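February 23, 2020 -- Flaren grasp planner, wrist camera

Back on the can grasps, with Achilleas's new force ramp merged in. Sprite can between the fingers, lid toward the camera.
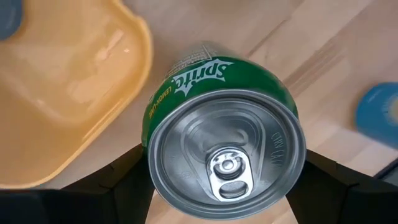 Lid pose

The ellipse fit keeps grabbing the pull tab (so shiny!) when I want the outer rim. I raised the minimum radius to 50 pixels and cut the loop to 15 Hz -- much calmer on replay. Yaw is still a coin flip, so I'd like to try the logo for that. Ask Zoi where the old label matcher lives.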